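The Long Way Around Skanside

The summer I turned twelve, my grandfather decided I was old enough to row him to Binden and back. He announced it over breakfast, the way another man might mention rain, and I dropped my spoon right into the oatmeal!

I had wanted this for years. Every boy in Skanside wanted it. The big boys had all rowed to Binden, and you could tell which ones had because they walked differently afterward - slower, with their thumbs in their belts. I had been practicing the walk since I was nine.

"You'll need to know the water," Grandfather said.

"I know the water," I said.

He looked at me for a long time and buttered his toast.
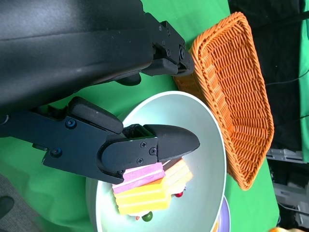 We set out before the sun was over the boathouse. Oh, it was a fine morning! The bay lay flat as a plate, the gulls were shouting, and I pulled on those oars as if the whole town was lined up on the dock to see me off. (The whole town was in bed.) I pulled so hard that I had blisters before we passed the first marker, and by the second one they had opened up.

I said nothing. I had an idea that a man said nothing. I bit the inside of my cheek and kept on, and the boat began to wander left, then right, like a cow looking for a gate.

"Hands?" Grandfather asked.

"Fine," I said.

"Mine bled all over my good trousers the first time," he said. "I cried, too. Your great-grandmother heard me from the shore."

I stopped rowing. I had never once pictured him crying, or even being small enough to have somebody listening for him from the shore. He pulled a roll of cloth from his coat, cut two strips with his pocketknife, and wrapped my palms so neatly that I could close my fingers again. Then he showed me how to lean back and let my legs do the work. What a difference that made! The boat ran straight, and I could hear the water chuckling along under us.

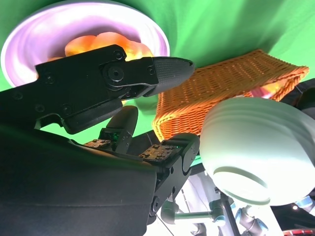 The wind came up when we were close enough to Binden to read the name on the chandler's roof. It came all at once, out of the north, and the flat bay went gray and lumpy. I put my head down and rowed for the roof.

"What do you think?" Grandfather called.

I thought of the walk, and the thumbs in the belt. I thought of the other boys asking me what Binden was like. Then I looked at his hands, holding the sides of the boat, and at the water slopping around his boots.

"I think we should turn in behind the point," I said. My voice cracked straight down the middle.

"Aye, Captain," he said, and he meant it, and I have never been so proud of anything in my life.

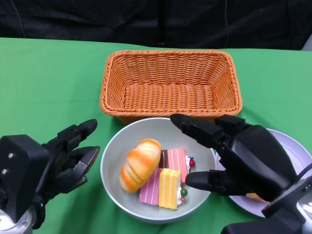 We sat out the blow on Mitra Yazdani's landing, eating her plum bread under a tarp while she told us both we were fools. She had 40 lobster pots to mend and put us to work on them until the bay settled down. Then I rowed us home, very slowly, with my legs.

I did get to Binden, in the end, the following June. It has a chandler, a church and a mean dog.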